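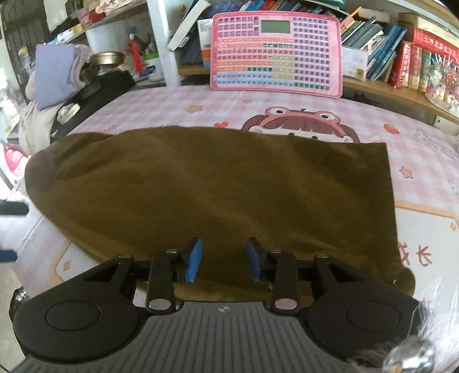 Why do people stop sorting their household textiles for reuse after the first few weeks? Mostly distance to the drop point, going by our returns, and after that not knowing what counts as too worn.

Figure 1. Brown cloth on a table with a checked cover.

3.2 Drop-off behavior

We sent 1176 forms to homes in the Vangate and Panyasiri districts in June. Two mailings, same wording. Return rate was better in Vangate, reasons unclear, maybe the newer mailboxes. Forms with no street name were dropped before coding.

Distance first. Homes within 4 blocks of a Cliltis bin kept going to the end of the study period. Past that, a steep fall. Stairs seem to matter too but we did not ask about stairs, should have.

Then the "too worn" problem. 54 percent of those who quit wrote something like "not good enough to give." Sheets, table covers and plain lengths of cloth (cf. Fig. 1) were named more often than clothes. Odd, as flat goods are the easiest to cut down for wiping rags and the Surneo depot takes them in any state. The leaflet says so, on the back, in small type. Few had read the back.

Age of respondent: weak effect. Household size: none we could find. Rent or own, see Table 2, though the Panyasiri colum is thin and should be read with care.

A follow-up by phone reached 40 homes. Same two reasons, same order. Several asked for a pickup day insted of a bin.

Last updated 17/07/2023

Comments

Was the small type fixed in the later leaflet? We have the same trouble with ours.

Table 2 is missing from my copy, anyone else?

Pickup day would work on my street. Bins fill up with bottles.

Contact the authors | Copyright the authors, all rights reserved | Back to top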